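3. Mise en route du lecteur de timbres Varko

Cette partie suppose que le boîtier est déjà déballé et que le logiciel Flakero est installé sur le poste. Sinon retour à la partie 2. Compter 60 minutes pour tout faire, moins si l'album est déjà trié.

3.1 Avant de brancher

1. Poser le lecteur à plat, loin d'une fenêtre. Pas de soleil direct sur la vitre, les teintes seraient fausses.
2. Retirer les deux cales de transport (une sous le capot, une derrière le bac). Les garder pour un retour en atelier.
3. Nettoyer la vitre au chiffon sec. Jamais d'alcool.
4. Brancher l'alimentation d'abord, le câble USB ensuite. Dans cet ordre.

Attention : ne pas ouvrir le capot quand le voyant est rouge. Attendre le vert. Le chariot peut pincer une dentelure, et un timbre pincé ne se répare pas.

3.2 Premier étalonnage

1. Lancer Flakero, menu Outils, puis Étalonner.
2. Placer la mire grise fournie dans l'angle marqué d'un point. Face imprimée vers la vitre.
3. Fermer le capot, cliquer sur Démarrer. Ne rien toucher pendant le passage.
4. Un message s'affiche : « Mire reconnue ». Si c'est « Mire absente », la retourner et recommencer.
5. Enregistrer le profil sous un nom clair. Éviter les accents dans le nom, la version actuelle les gère mal (corrigé en avril normalement).

Note : l'étalonnage est à refaire tous les 8 jours en usage intensif, et après chaque déménagement de l'appareil. Même d'une pièce à l'autre.

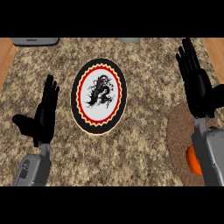 3.3 Numériser une série

1. Manipuler les timbres à la pince à bouts plats. Doigts interdits, surtout sur les neufs avec gomme.
2. Poser 11 timbres au maximum par passage, espacés de 2 mm au moins. S'ils se touchent, le logiciel compte un seul timbre.
3. Blocs-feuillets et enveloppes premier jour : un seul à la fois, mode Grand format.
4. Choisir la résolution. Standard pour un simple inventaire, Fine pour mesurer la dentelure ou chercher un filigrane.
5. Fermer, cliquer sur Lire.
6. Vérifier les vignettes à l'écran avant de retirer quoi que ce soit. Une vignette cerclée d'orange = bord douteux, à repasser.
7. Retirer les timbres dans l'ordre de pose. Sinon les numéros d'inventaire ne correspondent plus, et pour les retrouver bonjour.

Attention : timbres décollés au bain, séchage complet obligatoire avant la vitre. Une nuit sous presse entre deux buvards, pas moins.

Note sur les oblitérés : cocher Cachet visible avant la lecture. Le logiciel lit alors la date et le bureau quand le cachet est net. Cachet lourd ou baveux, saisie à la main. Pour les bureaux disparus, genre Pondodcombe, la liste intégrée est incomplète, il faut ajouter le nom dans Mes bureaux.

3.4 Rattacher au catalogue

1. Sélectionner les vignettes, clic droit, Rechercher.
2. Flakero propose des correspondances. La première n'est pas toujours la bonne, surtout pour les séries courantes réimprimées : comparer la dentelure et la nuance.
3. Valider une par une. Le bouton Tout valider existe mais déconseillé au début.
4. Renseigner l'état : neuf, neuf avec charnière, oblitéré, défectueux. Sans état, pas d'estimation.
5. Variété non répertoriée : choisir Hors catalogue et joindre la numérisation en mode Fine.

Le module Tanui (en option) ajoute les émissions commémoratives avec le nom du graveur et les dates de vente anticipée. S'installe depuis le menu Extensions, redémarage nécessaire.

3.5 Sauvegarde

1. Fichier, Exporter, format complet.
2. Copier sur un support séparé du poste. Une clé suffit.
3. Rouvrir la copie pour contrôler qu'elle se lit.

Ne pas exporter pendant une lecture, le fichier sera tronqué.

3.6 En cas de souci

Lecteur non détecté : changer de port USB, pas de multiprise USB non alimentée.
Bandes claires sur l'image : vitre sale ou mire rayée. Nettoyer, ré-étalonner.
Teintes trop chaudes : mauvais profil chargé, voir 3.2.
Dentelure mal mesurée : passer en Fine, timbre bien parralèle au bord.
Voyant rouge fixe : couper, attendre, rallumer. Si ça persiste, ne pas forcer le capot et contacter l'atelier (demander Magnus Crichton, ou Nafula Mussa le samedi), numéro de série sous la main. Il est gravé sous le bac.

Suite en partie 4 : impression des pages d'album.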